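Delevness Publishes Its Gripper Upkeep Routine, and Says What It Will Not Fix

GRAMDEN – Delevness has released the full upkeep routine for the two-finger gripper on its Jarman sorting cell, along with a plain statement of what the routine has not been shown to do. The company says buyers have heard enough about grippers that look after themselves, and that its own earlier sales material leaned too far in that direction.

The Jarman cell handles canned goods and small mixed items. Its gripper closes two linked fingers on each item, and every link turns on a pin. Pins wear. When they do, the fingertips stop meeting squarely and the cell begins to drop things, often weeks before any fault code shows up on the screen.

Under the new routine, a technician checks the pins on both fingers every 200 hours of running time. The arm is locked out, the fingers are opened wide, and each link is pushed sideways by hand. A link that clicks or shifts gets a new pin. The fingertip pads are wiped with a dry cloth and compared with each other, left against right. The full check takes 30 minutes. An earlier company leaflet gave the time as 11 minutes, a figure Delevness now withdraws. It left out the lockout and the test run at the end.

Before the check is signed off, the gripper's open position is also compared with the Buvia simulation model supplied with each cell.

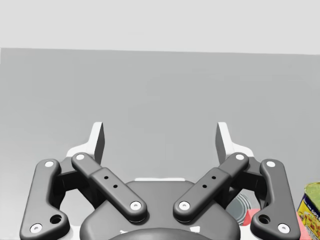 Buvia, which supplies the simulation software, takes a more hopeful view and argues that a good model can flag a bad finger setting before anyone unlocks the cell door. Delevness does not dispute that for settings typed in wrong. It does dispute it for wear. A simulated pin stays the size it was drawn, and the company has yet to see a model predict the week in which a real one would go loose.

For that reason the routine treats the model as a reference for finger position only. If the real fingers and the model disagree, the technician is told to trust the feeler gauge, correct the zero point, and run the cell at low speed with empty cans before going back to full pace.

Delevness is also dropping the phrase "maintenance-free" from all Jarman literature. The term first appeared when the cell had been running at a single site for 7 weeks, on one shift, with one size of can. The company does not consider that a fair test and will not quote results from it.

Several questions remain open. The 200-hour interval is a cautious guess based on service notes from Gramden, and dusty or cold sites may need a shorter one. Pads have no set service life yet. Delevness has not worked out whether replacing pins in pairs saves any time – some of its own technicians doubt it.

The routine applies to all Jarman cells now in use. Printed copies will ship with spare pin kits starting in December, and owners can ask the Gramden service desk for one before then at no charge.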